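The lights were out for six hours and I have opinions

So if you live anywhere between Ikelby and the coast you already know what kind of week it was. Power went at 4:50 in the morning. I know the time because my smoke alarm does a single miserable chirp when it switches over to battery, and I lay there waiting for the second chirp and it never came, and by then I was wide awake.

I looked out and the whole street was black. The hill was black too, and the gas station, and that red light on the water tower that I've been looking at for as long as I've lived in this house. It's a strange feeling when the water tower light goes. I stood at the window in my socks for a good long while.

And then of course I picked up my phone, like everybody else in the county.

By 5:30 there were three separate explanations going around. The first was that somebody had gotten into the utility's computers. The second was that somebody had shot at the Zinus substation, with a rifle, from the road. The third (my favorite) was that it was a test, and that we were all being timed to see how long it would take us to complain. A man in one of the town groups posted a picture of a helicopter as proof of I don't know what. It was daylight in the picture. It was pitch dark outside my window.

I'm not going to pretend I was above it. I believed the rifle one for most of an hour. It had details! Somebody's cousin had heard it! There was even a number, 20 shots, and I think the number is what got me. You hear "some shots" and you shrug, but you hear 20 and you think well, somebody must have been standing there keeping count.

What the utility said, when they finally said something, was this: a switch failed at Zinus, the equipment that was supposed to pick up the load didn't, and the line out to Ogbonna tripped a few seconds later because it was suddenly carrying more than it could handle. No intruder and no hackers, as far as they could tell, with an investigation to follow. It was a very short statement. It went up at 8:15, more than three hours after the power went off, and by then hardly anyone I talked to was in the mood to believe a word of it.

That's the part I keep chewing on. Three hours is forever now. When I was a kid the power went out and you waited, and the next day the paper told you a tree had come down, and you said huh, a tree. If you fill those same three hours with phones you get a whole novel, with villains. Then the tree shows up at the end and everybody feels cheated.

I do get why people jump to it. We've all read about substations getting shot up and pipelines getting locked by some gang on the other side of the world, and those things really happened. I'm not going to call my neighbors crazy for having read the news. And the fence at Zinus is, I'm sorry, a joke. I drove past it in January and there was a shopping cart leaning on it that had been there so long it had a vine growing through it. If you wanted to convince me that anyone who felt like it could walk in and ruin our morning, that fence would do the job.

But the same fence is also why I believe the boring version. A place that can't get a shopping cart moved is a place where a switch gets old and stays old.

We had a public meeting on all this, by the way, at the Bredent building, the long brick one with the bad parking. They'd put out 50 chairs. I got there early and got one, and people were standing two deep along the back wall by the time it started. The utility sent a man with slides and a woman who answered the questions the man didn't want to. She was good. She said the part that failed was past the age when they'd normally have swapped it, that the replacement was on order, and that it had been on order for a while. Somebody yelled "how long is a while" and she said fourteen months, flat out, and you could hear the air go out of the room.

There was also a lot of talk about the control system, and that's where they lost me a bit. Some of the monitoring at the smaller sites runs on regular old desktop computers, the sort you'd find under a desk at a dentist's office. People were outraged at this. I wasn't, particularly! A computer's a computer. Mine's a hand-me-down and it has outlived two fancy laptops. What would bother me is if they'd hooked it up to the internet and left the password on a sticky note, and when somebody asked about that we got a long answer with the word "segmented" in it five or six times. 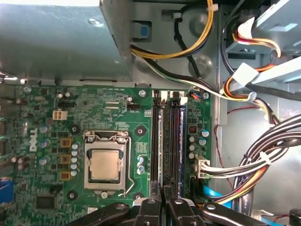 Inside a Dell desktop, with the processor showing and no cooler on it.

Anyway, the meeting ran until after nine and I came home hungry and annoyed, with a handout. The handout says 141 households out past Ogbonna were the last to come back on, at 10:50 in the morning. That's the six hours in my title. I was luckier, my lights were on by 9:20, and I'd only lost the milk because I kept opening the fridge to check on the milk.

Let me tell you what I did wrong, so you can feel better about yourselves. I own a nice flashlight. It was in the car. The car was in the garage, and the garage has an electric door, and there's a little red cord you pull to release it by hand, which I have known about in theory since we moved in. I couldn't find it in the dark because the flashlight was in the car. I went around this loop a few times before I remembered the garage has a side door. It isn't even locked half the time.

I also own a radio that takes batteries, and I own batteries, and they don't fit the radio.

What worked: the camp stove, out on the back step, for coffee. The big jug of water in the laundry room. A paper list of phone numbers I'd taped inside a cupboard door years ago and had been meaning to throw out. Half the numbers are dead, but the one for the lady across the way still works, and she's on oxygen at night, so I was glad to have it. She was fine. She has a backup tank and a much better attitude than mine. She'd slept through the whole thing and was irritated that I called.

And the utility says it's going to start sending text alerts within 20 minutes of any outage, even if all the text says is "we don't know yet." I think that's the single best thing to come out of that meeting. Tell me you don't know! I can live with you not knowing. I'll go back to bed. It's the silence that has me sitting on the edge of the tub at five in the morning reading about rifles.

They want 100 people to sign up for a trial of it first, and the sign-up sheet was on a table by the exit at Bredent. I put my name down, though the pen was dying, so who knows if they can read it. If you weren't there you can call the office and ask to be added. Have your account number handy, they ask for it twice.

A couple of you emailed about whether I'm getting a generator. I priced them. Then I priced the outlet you need, and the person who installs the outlet, and I closed the tab. My brother-in-law thinks I should get one of those big battery boxes that you charge off the wall, and he may have a point, since all I really want is the fridge, one lamp and the internet. If you've got one and you've used it for a full day, leave a comment and tell me how loud it is. Does the fan run all night? I'm a light sleeper, see smoke alarm.

The investigation report is supposed to be out next month. I'll read it so you don't have to, and if it turns out there really was a rifle I'll come back here and eat my hat. In the meantime I've moved the flashlight to the kitchen drawer, the one with the takeout menus, and I bought the right batteries for the radio. They're C cells. Four of them! Do you know what those cost now?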